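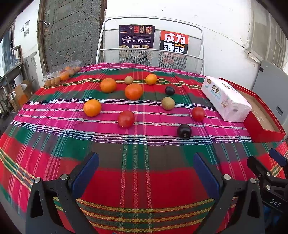

Storing mixed fruit at room temperature – what should be kept apart?

Asked in: Kitchen and larder

I buy fruit for a shared kitchen every Wednesday from the market at Driltthorpe. It is mostly oranges and tomatoes, with plums when they are cheap and a few kiwis. Everything goes out together at room temperature, which is 19 degrees by day and a little less overnight.

The oranges keep well. The kiwis go from hard to overripe faster than anyone can eat them, and the tomatoes split or wrinkle at the stalk end. I have read that ethylene is the cause but the lists I have found contradict each other. Which of these give it off, which are affected by it, and is there any point in the absorber sachets? I have a box of the Arruda ones, unopened. The fridge is small and I would prefer not to fill it with fruit.
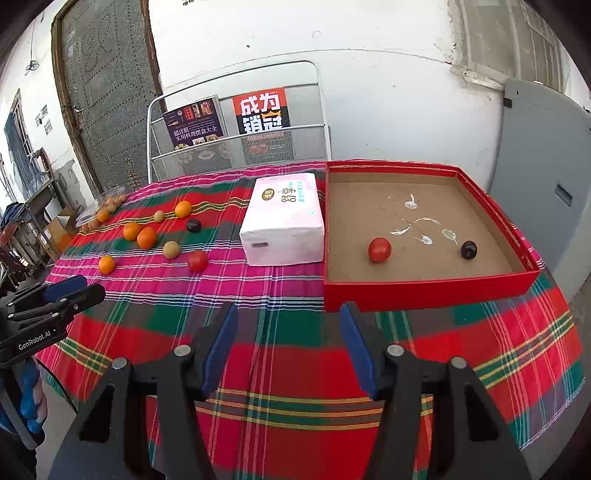

I should add that the oranges are bought loose and are not washed before they go out. If washing makes a difference to keeping time I would like to know that as well.

2 answers

Answer 1 (accepted)

The lists contradict each other when they mix up two properties: how much ethylene a fruit produces, and how strongly it responds to it. Take them separately.

Oranges: very low production. They do not ripen further after picking. Ethylene can change the skin colour and may encourage decay at the stem end, but at kitchen levels you will rarely notice.

Tomatoes: moderate production, and they respond while still unripe. Once fully red there is little left for ethylene to do except soften them. Wrinkling is water loss, mostly through the stalk scar. Stand them stalk end down on a plate. Splitting usually starts on the plant and is a matter of watering, so look at the shoulders before you buy.

Plums: varies by variety, from low to high. Treat them as producers once they give to the thumb.

Kiwis: low production until nearly ripe, but they respond to very small amounts. This is your problem fruit. Hard kiwis next to ripe plums or tomatoes will soften in days.

So the practical change is to move the kiwis. A different room is better than a different bowl, though even the far end of the worktop helps if air moves across it. If you can spare fridge space for one thing, make it the kiwis, in a bag with a few holes, and bring out 2 at a time.

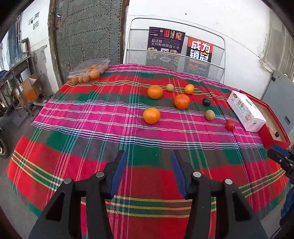 As for washing, leave it until just before eating. Water left around the stem button of an orange gives mould a start, and scrubbing takes off some of the wax. If you must wash in advance, dry each one fully with a cloth. Check the undersides when you turn the fruit – one mouldy orange will spread to those touching it within 36 hours in a warm room.

The sachets work in a closed box or drawer. On an open surface the air is replaced far faster than a sachet can treat it, so they do nothing useful. Put one in with the kiwis if they go in the salad drawer.

Answer 2

I keep everything in one bowl and have never had trouble. Buy less and go twice a week. Bananas are the worst for setting other things off but you didn't mention having any.

Comment on answer 1

Agree about the kiwis. I would add that tomatoes should not go in the fridge until they are ripe, as they lose flavour and go mealy. Ripe ones will stand a few days of it if you let them warm up before serving.

Comment from asker

Thanks. Kiwis moved to the pantry shelf, sachets put away for now. Will report back after the next lot.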